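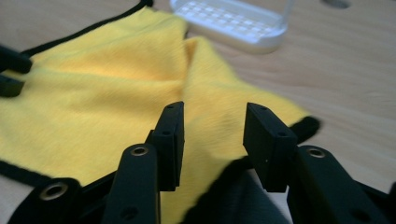

Folding and storing microfibre cloths at shared wooden desks

Mumis Community Help > Premises and Equipment > Cleaning and Care
Viewed 1693 times
Status: open to further replies

Magalhães Study Rooms (Office)
Member

Our office looks after a set of shared desks with light wooden tops, and we should be grateful for guidance on the cloths kept at them. Two kinds are in use. One is yellow with a black edging; the other is dark grey and has a small black loop at one corner. The intention is that the yellow cloths are used for the desk surface and the grey cloths for equipment and anything handled on the desk.

In practice the cloths are left crumpled on the desk at the end of a session. The next user cannot tell whether a cloth has been used, and several people have reported marks on the wood which they believe came from a damp cloth left overnight. We have placed a white basket with a tall handle on the desk, but users differ as to whether it is meant for clean cloths, used cloths or small supplies such as pipe cleaners.

We would welcome advice on the following points. Is there a recommended fold that users will keep to? Should the cloths be kept in the basket at all, or hung up? Can both colours be washed together? We currently send our cloths out in one bag with tea towels, and they are coming back with fluff on them.

We are unable to fit hooks to the walls, and any arrangement must be simple enough to explain on a card at the desk.

Stulis Residents' Desk
Member

We use paper towels and have found them satisfactory.

If cloths must be kept, please do not wash them with tea towels. Cotton sheds and the microfibre holds on to it. We made the same mistake and had to discard the whole bag.

As regards folding, our users are asked to fold in half and in half again. Some do. We have not found a way of making the others do so and would be interested in what other members suggest.

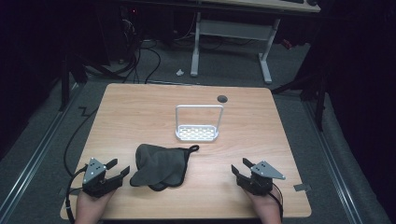 Forkateck Premises Office
Adviser, Furniture and Surfaces

The points raised are common ones and can be dealt with by a short routine. The advice below is what we issue for our own desks.

Purpose of the basket. A container without a stated purpose will be used for everything. We recommend that the basket be reserved for clean, dry, folded cloths. Used cloths should leave the desk at the end of the session and go into a separate container by the door. If the basket is also needed for supplies, these should be placed in a small pot of their own and stood at one end. A basket with openings in its base is suitable for cloths, provided they go into it dry. It should not be treated as a drying rack, as any drips will pass straight through to the wood.

Folding. Lay the cloth out flat and smooth it from the middle towards the edges with the palm of the hand. Where the cloth has an edging, bring one edged side across to meet the other, so that the two bindings lie one on top of the other. This gives the user a line to work to. Turn the cloth and fold once more in the same manner. Smooth it again and place it in the basket with the fold uppermost. The edged sides should face downwards, so that a single cloth can be lifted out without disturbing its neighbour.

A cloth picked up by the middle will form a ridge and bring its corners underneath. Users should be asked to take hold of it by two corners and lay it down away from them. Most of the crumpled cloths we see have simply been let go of from above.

For a cloth with a loop, begin with the loop at the top right and keep it on the outside of the final fold. It then serves as a tab by which the cloth may be pulled from the basket, and it allows the dark cloths to be told apart from others by touch.

Grouping. Where two kinds of cloth share a basket, we recommend rolling one kind and folding the other, or holding each kind together in a bundle. We do not recommend elastic bands. They perish, and they leave a tight crease across the fabric. A pipe cleaner is a good substitute.

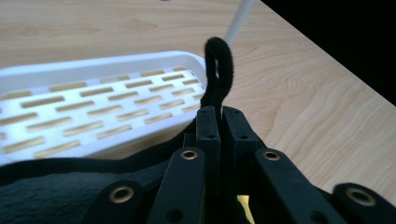 It should be doubled back on itself before use, which gives a soft loop at one end and keeps one of the two sharp wire ends from being left on its own. Pass the ends around the bundle, twist them together for 2 turns and tuck the points inwards. The loop is left standing clear so that the bundle can be lifted by it. Please check the ends from time to time. Exposed wire will snag microfibre and will scratch a finished desk top.

Bundles should be kept small. We set a limit of 3 cloths to a bundle, having found that anything thicker springs open when the tie is removed and is not folded again.

Washing. The two colours should be washed separately for the first few washes and may be combined after that if the dark cloths are no longer giving up dye. Use a small amount of liquid detergent. Fabric softener must not be used; it coats the fibres and the cloth will smear. Dry the cloths flat or on a rail, away from direct heat. We replace ours after 200 washes, or sooner where the binding has begun to come away from the cloth.

Marks on the desk. A pale mark left by damp will often fade within a few days if the surface is kept dry and uncovered. If it does not, the maker of the desk should be consulted before any polish or oil is applied. Please do not rub the mark with the rough side of a sponge.

Suggested wording for the card:

Clean cloths only in this basket.
Yellow for the desk. Grey for equipment.
Take by the corners, fold twice, smooth flat.
Used cloths go in the container by the door.

The card is best fixed to the basket handle, where it will be seen by anyone reaching in, and not to the desk top.

Magalhães Study Rooms (Office)
Member

We are obliged to both members. The tea towels have been removed from the bag. We shall put the card in place at the start of October and have asked for a separate container to be put by the door.

One point remains open. Our yellow cloths have rounded corners, and the bindings do not always meet exactly after the second fold. We take it that this is acceptable.

Forkateck Premises Office
Adviser, Furniture and Surfaces

It is acceptable. Align the straight part of the edging and disregard the corners.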